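Pramuvia Community Help > Kitchen and Tools > Sharpening

Burr will not come off after the 4000 stone
Posted 28 Aug 2021 by flatgrind

I have a Chuang santoku, stainless, bought used. The previous owner ran it through a pull-through sharpener and the edge was uneven, so I decided to reset it on stones. I have two, both Rirkent: a 1000 and a 4000. I soak the 1000 until the bubbles stop and splash water on the 4000.

The 1000 seems to work. I can raise a burr along the full length on one side, flip the knife, and raise it on the other. The trouble starts when I move to the 4000. I do the same number of strokes per side as on the coarse stone, and at the end there is still a burr. If I flip the knife, the burr flips too. I can feel it with a thumb drawn off the side of the edge. The knife cuts paper right after sharpening and then goes dull within one meal, mostly on tomatoes and onions.

Angle is 12 degrees per side, set with a wedge at the start and then held by hand. I have not flattened either stone. They look flat to me.

Is the 4000 too fine a jump from the 1000, or is the steel bad, or am I missing a step?

Séverine Tanguy
Accepted by poster

The jump is fine. Many people own only those two grits and get good edges from them. The steel is probably fine too, though 12 degrees per side is low for a soft stainless knife and I would come back to that after the burr is sorted out.

A burr that flips is being pushed from one side to the other without being cut away. Equal stroke counts with equal pressure will do that all day. What removes it is a falling stroke count, falling pressure and alternating sides. Before changing anything else, check that the 4000 is reaching the edge. Color the bevel with a permanent marker, take a few strokes and look. If ink remains right at the edge, you are polishing the shoulder and the burr you feel is still the one from the 1000.

The order I use:

1. Flatten both stones. Draw a pencil grid on the face and rub it on a flattening plate, or on wet sandpaper stuck to a piece of glass, until the grid is gone. Draw it again and repeat. A dished stone can look flat until you put a straightedge across it.

2. On the 1000, work one side until the burr runs from heel to tip. Check the heel and the tip separately. Those are the two places it tends to be missing.

3. Work the other side the same way. Then lighten up while still on the 1000 and alternate sides, four strokes and four strokes, then two and two, then single strokes. The burr should be much smaller before you go to the next stone. Most of the deburring belongs here.

4. Rinse the blade and your hands. Coarse grit carried over to the 4000 leaves deep scratches and will nick a thin edge.

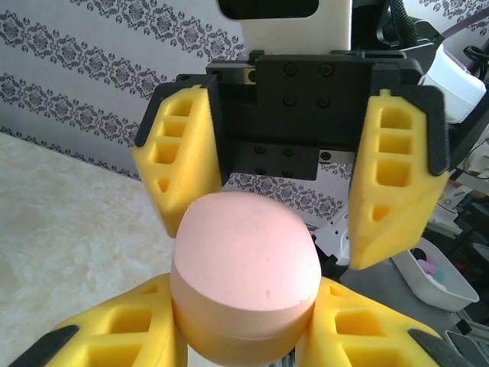
5. On the 4000, use edge-leading strokes with light pressure. By light I mean the weight of the blade and a little more. Alternate every stroke from the start. Do not try to raise a new burr.

6. Check with a cotton ball. Draw it lightly along the edge from heel to tip, on both sides. Fibers catch wherever there is still burr, and you can go back to that section only.

7. For the last two or three strokes, lift the spine very slightly. This puts a tiny microbevel on the edge and cuts the burr at its root. It is the most useful step on soft stainless, which tends to bend before it breaks off.

8. Strop on plain leather or on newspaper laid over the stone, spine first, without pressing. Stropping will not fix a large burr. It will stand it up straight, and then the knife passes the paper test and folds over on the first tomato, as you describe.

On the angle: if the edge still rolls quickly once the burr is gone, keep the 12 degree bevel and make the microbevel a bit steeper. You do not have to regrind the whole knife. Cutting board matters as well. Glass and stone boards will undo the work in minutes.

One note on the Rirkent 4000, because I own the same one. It loads up with metal, and a loaded surface slides instead of cutting. A few passes with a small dressing stone bring it back.

oldwhetter

Get a ceramic rod. I quit messing with fine stones years ago. 1000, rod, done. Flirusness sells one that is cheap enough.

board_and_blade

Agree with the accepted answer except on soaking. Some stones are damaged by a long soak and some need it, so read the leaflet for the one you have. Leaving a stone in the water between sessions is asking for cracks either way, and drying it near a heater is just as bad. Let it stand on its edge in the shade.

I would also skip the rod on a thin santoku. A small contact area means high pressure at the edge, and it is easy to chip the heel if your angle wanders. On a thicker Western knife I have no objection.

flatgrind

Update. The marker test showed ink all along the edge on the right side of the blade, so I was low on that side. The pencil grid on the 1000 wore off at both ends and stayed dark in the middle, so it was dished too. Both stones are flat now. I went through the list and the cotton ball caught once near the heel, then ran clean after a few more strokes there. I have not tried the steeper microbevel yet. Will see how it holds up on tomatoes.

Séverine Tanguy

The low side is usually the one where you hold the knife in your weaker hand. If you do not switch hands, look at your wrist when you flip the blade. Repeat the marker check at the start of the next session, and flatten the 1000 more often than the 4000. It wears faster.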